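Lettre d'information de l'Institut Sturham – Équipements et investissements

Programme Brirkden : préparation du budget d'équipement de la seconde cellule à deux bras

Le conseil de l'Institut a examiné, dans sa séance du 02/04/2021, la demande présentée par Mme Britt-Marie Hovland, responsable du programme Brirkden, en vue de l'acquisition d'une seconde cellule robotisée. La cellule en service est affectée à la manipulation de matériaux souples, et principalement à des exercices sur feuilles de papier de couleur. Elle a totalisé 506 heures de fonctionnement au cours du dernier exercice, ce qui ne laisse plus de créneau disponible pour les équipes associées.

Le papier demeure un support exigeant. Une feuille posée à plat offre peu de prise, se déplace au moindre contact et se marque facilement. Les deux bras doivent donc intervenir de concert, ce qui explique que la demande porte sur une cellule complète, avec ses deux pinces parallèles, et non sur un bras isolé.
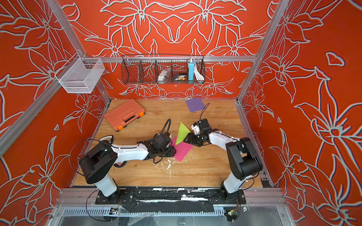
Pourquoi ne pas louer la seconde cellule ?

La location a été étudiée et chiffrée par le service des achats. Elle devient plus coûteuse que l'acquisition dès la deuxième année, et le contrat proposé interdit toute modification du châssis ou des pinces. Le programme étant prévu sur une durée plus longue, l'achat a été retenu comme hypothèse de travail.

Le dossier distingue les dépenses initiales des dépenses récurrentes. Les premières comprennent les bras, les pinces, le châssis en profilés d'aluminium, le plan de travail et l'électronique de commande. Les secondes, souvent sous-estimées dans les demandes antérieures, couvrent les doigts de pince, les câbles, le papier et le remplacement périodique du plan de travail. Mme Hovland a proposé que ces postes soient inscrits sur une ligne distincte, à hauteur de 20 % du prix d'achat par an. Le conseil a accepté ce principe – sous réserve d'une révision à l'issue du premier exercice.

La question de la prise de vue a également été abordée. Les caméras placées au niveau des pinces donnent une vue rapprochée de la feuille, mais l'ombre portée du bras peut recouvrir une partie importante du papier. Un poste d'éclairage complémentaire a donc été ajouté au devis. Son montant reste modeste au regard de l'ensemble, et il pourra bénéficier aux deux cellules.

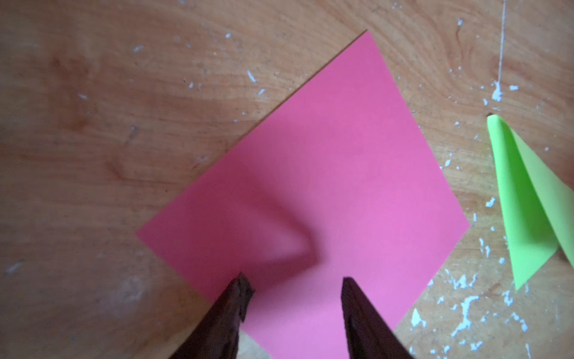
Calendrier et consultation des fournisseurs

Deux fournisseurs, Fagerlund et Nasa, ont été invités à remettre une offre. Chacune devra préciser les délais de livraison, la durée de garantie, le prix unitaire des pièces d'usure et les conditions d'intervention sur site. Les offres qui ne comporteraient pas de tarif détaillé pour les pinces seront écartées.

Le service des achats remettra son analyse comparative au conseil en juillet. Les équipes souhaitant réserver du temps sur la future cellule sont priées d'adresser leurs besoins à Mme Hovland, par écrit, en indiquant le nombre d'heures envisagé et la nature des matériaux employés.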